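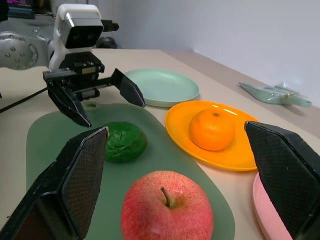 The fruit task seen from the right wrist, with the left arm over the cutting board.

The number everybody quotes from the Rilden paper is 100. One hundred percent success, two arms, fruit onto plates, policy trained on 1297 demonstrations. I have heard it repeated in three talks and one elevator. I'd like to make the case that it is the least interesting number in the paper, and that our field's habit of reaching for it first is making us a little dim.

Start with what a success was. A trial counted if every piece of fruit ended up on a plate before the clock ran out. Any plate would do. The clock was 200 seconds, a long time to spend on an apple. My mother could have the apple peeled, sliced and refused by a grandchild in that time. Inside those 200 seconds the arms were free to miss, regrasp, wander off and come back, and a trial full of such adventures scored exactly the same as a clean one.

I don't say this to be mean about Rilden. Hwa-young Seok, the first author, put all of it in the appendix, including a table of regrasps that I suspect has been read by me, her and one reviewer. The table is wonderful. It shows that apples were dropped or regrasped far more often than mandarins, and that nearly all the trouble came when the approach was from directly above, with the fingers straddling the stem. A big apple fills most of the gap between two finger pads. A mandarin leaves room for a policy to be sloppy. If you want to know what the method learned, it's in there, in six-point type.

What the method changes is fairly modest. The usual approach feeds both wrist views to one network and lets it sort things out. Rilden's version, which they call Skorer, has each arm guess how well its next few moves will go, and the arm with the lower guess waits. That's more or less the whole idea. Two polite people at a doorway, except that one of them has done the math.

Does the waiting help? I think so, but the headline can't tell you. The baseline without it also did very well under the same generous clock, and the gap between the two was 4 points. On a task this forgiving, 4 points could be the method, or it could be a good afternoon. The regrasp table separates them much more plainly, with the baseline arms getting in each other's way over the cutting board again and again. So the evidence for the idea is strong and lives in the appendix, and the evidence everyone cites is weak and lives in the abstract.

Hae-won Baek, who runs the evaluations at Wirside and has a lower opinion of benchmarks than I do, disagrees with me about the cure. She wants harder tasks: stacked plates, wet fruit, a bag in the way. I had this argument with her last December and lost it on points. Harder tasks do pull methods apart. They also get solved, and then we have a new hundred percent and nobody's reading that appendix either.

I would keep the easy task and grade it like a piano exam. Count the regrasps. Report the time to the first clean placement. Say how often one arm had to back out of the other's path. Yeo, the little scoring tool that half the labs I visit already have installed, will pull most of this from the logs in a few minutes. People run it and then leave the output out of the paper, presumably because a row of middling numbers looks bad next to somebody else's perfect one.

It does look bad. I'd still take the middling row. When I try Skorer on our own arms next month, I won't be asking whether the apple gets to a plate eventually. I'll want to know how many times it hits the table first, and what the other arm was doing while it rolled.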